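Teaching a gripper to fold, one bedroom at a time

Elínborg Juhl on collecting demonstrations by hand

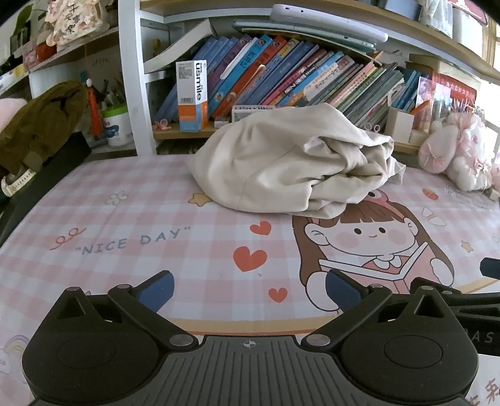
Juhl spent most of her first month at Stillum folding cloth. She did it with a hand-held gripper, in other people's homes, and she says the work is slower than visitors expect.

"You squeeze, you lift, you fold, you let go," she said. "If you do it at your normal speed, the recording is no use to us. You have to move like the arm will move."

Her team records people doing small household jobs and uses the recordings to train a robot arm. She prefers the hand-held tool to remote control, which she used for 2 years at Bruren.

"With remote control you always feel a bit behind," she said. "I would reach for a sleeve and miss it, then reach again. With the tool in my hand I feel the cloth pull."

Recep Türkmen, who checks the recordings, is less sure. Remote control uses the real arm, he said, so every motion is one the arm can make. A person's wrist can do things it can't.

"I threw out 119 demonstrations in June – nearly all for wrist angles," he said. "Elínborg was not happy with me."

The set now holds 2349 demonstrations. A new person does 200 practice folds before any are kept.

Juhl wants more bedrooms next, with patterned sheets and full shelves. The lab table at Stillum has a plain gray top, and she thinks the early models got too used to it.

"People don't live on gray tables," she said. Türkmen has asked her for more towels.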